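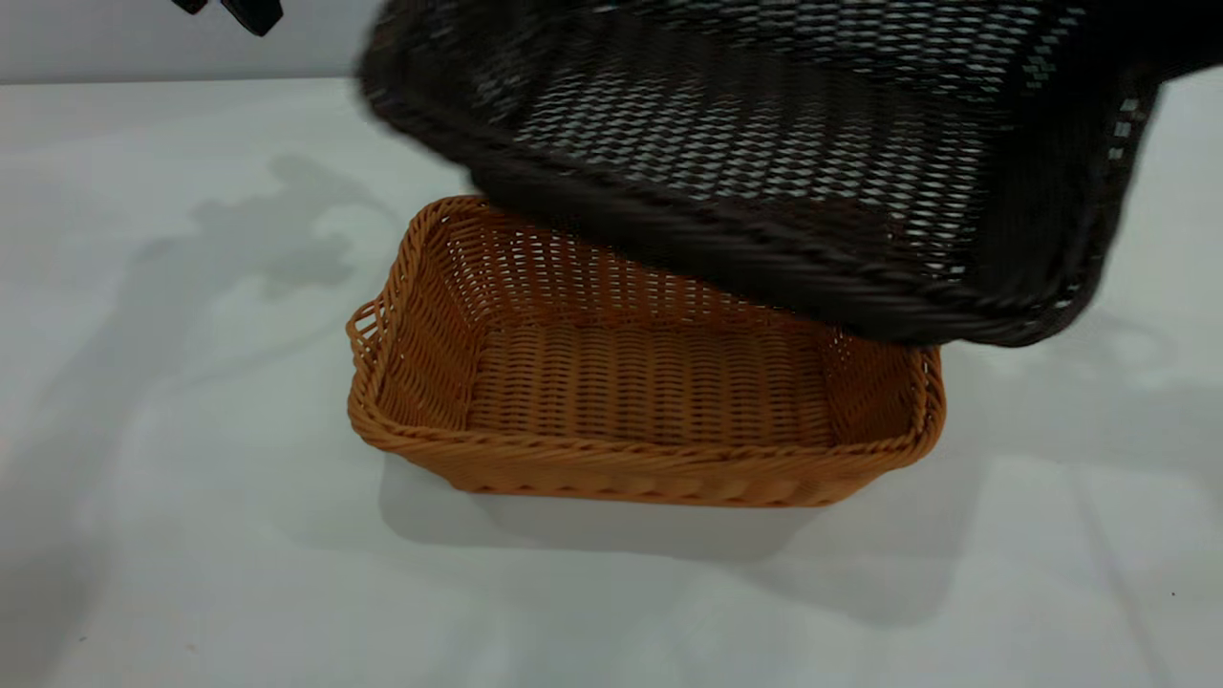
Basket nesting with two home-built arms

galtska_shed
Sunday update from the workshop! Both arms are bolted down and I've moved on from foam blocks to woven baskets, one tan and one dark brown. 423 tries logged so far and I'm hooked. The weave is lovely to grip but the braided rims are a pain, they sit at a different height everywhere you measure.
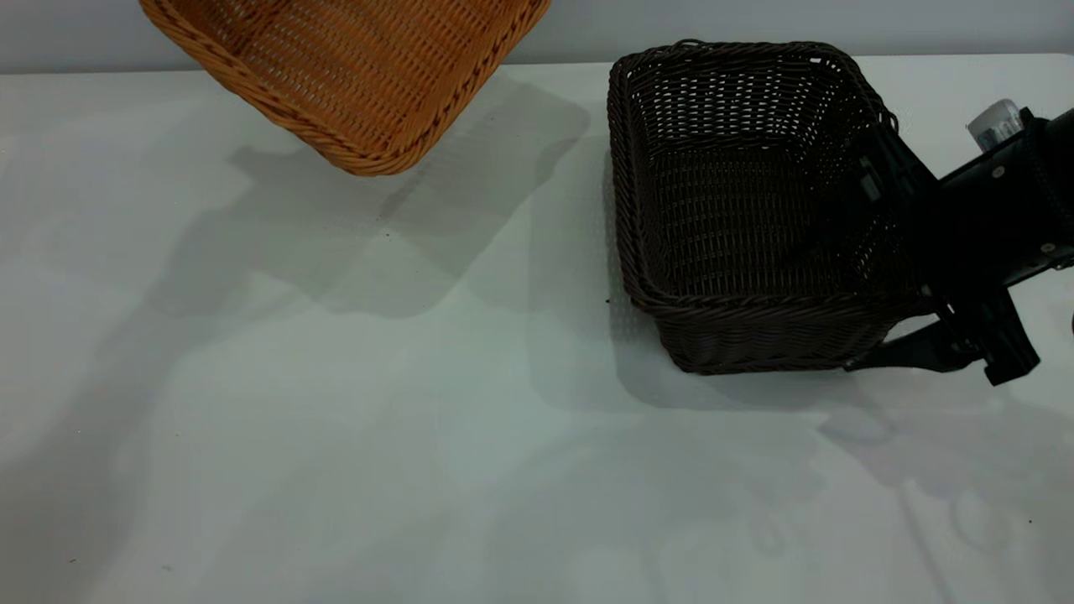
Dark basket in the gripper, one finger over the rim.

Obed Osei
Gorgeous! I'd go for the short end every time though. Grab the long side and the whole thing swings.

pokbridge91
Disagree with Obed. Long side, lower down, slower lift. Mine sagged at the ends and I spent all of February blaming the motors.

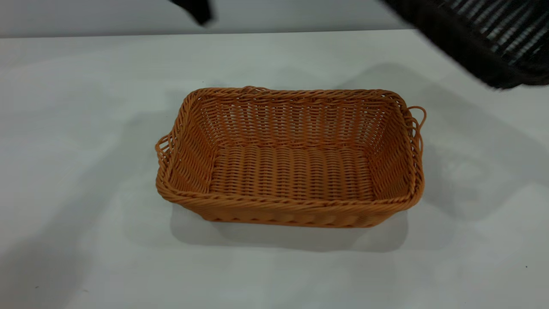 The tan one by itself, loops at both ends.

Ilona Gál
Why not hook those loops? Seems a waste to pinch the rim.

galtska_shed
Tried it, Ilona! They bend too much on mine, but a narrower fingertip might do it. I'm printing a pair tonight (57 minutes each, can't wait). The wrist camera is my other headache, because close to the table it goes to mush and I've been steering by the overhead view for the last bit.

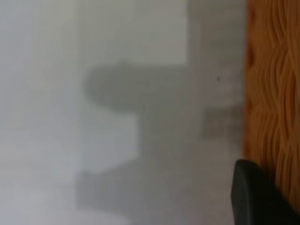

So next job is a lens with a shorter focus, then I'll try Obed's short end against pokbridge91's long side, same speed for both.

Obed Osei
You're on. Short end wins.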